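Início | Oficina | Galerias | Contacto

Galeria: a manutenção da célula de dois braços

Publicado em Seg 1 novembro, pela equipa da oficina Predex
2 comentários · 300 partilhas

Nesta página reunimos as notas da revisão da célula que, no nosso inventário, tem o número 1784. É a célula que usamos para os ensaios com roupa, montada na sala de Tulemstead desde junho. Pedimos desculpa se algum termo técnico não é o mais habitual em português; na oficina falamos várias línguas e nem sempre encontramos a palavra certa.

A revisão foi feita às 3877 horas do contador. O plano da casa Merkik, que nos forneceu o armário de comando, pede uma verificação dos punhos e dos cabos, e nós acrescentamos sempre um ensaio com uma peça de roupa verdadeira.

Os dois punhos e o cesto

Nos dois lados usamos a mesma placa adaptadora azul, impressa em 3D, entre o punho e a garra. Antes do ensaio verificamos os parafusos de cada placa com a chave dinamométrica e procuramos fissuras nos cantos, porque o plástico impresso cede primeiro nesse lugar.
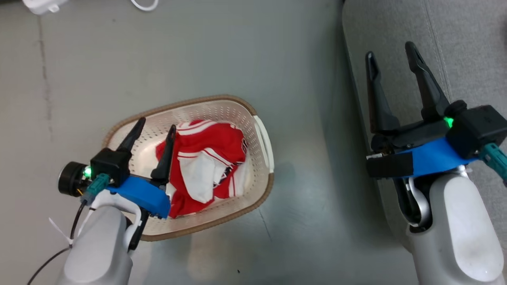

O braço esquerdo com a garra aberta dentro do cesto, por cima de uma peça vermelha e branca. O direito fica ao lado, também aberto e sem nada entre os dedos. As luzes verdes estão acesas nas duas garras.

O cabo do lado esquerdo

O cabo preto desce do conector ao longo do braço e está preso com uma abraçadeira branca. Deixamos sempre uma pequena folga antes da abraçadeira, para que o punho possa rodar até ao fim sem puxar o conector. A ponta da abraçadeira deve ser cortada no fim do trabalho.

Os dedos das garras

Limpamos os dedos com um pano seco e passamos a unha pelas pontas. Se a unha prende, a ponta vai prender também na malha, e então trocamos o par completo. Os pares novos estão na gaveta com a etiqueta Sârbu, junto das placas de reserva.

O registo

Depois de fechar a revisão, escrevemos no caderno da célula a data, as horas do contador e o nome do programa que ficou carregado. Quem mudar a posição de repouso de um dos braços deve escrever também os valores antigos. Em junho perdemos uma tarde inteira por falta dessa linha.

2 comentários

Galeria anterior | Galeria seguinte | Voltar ao início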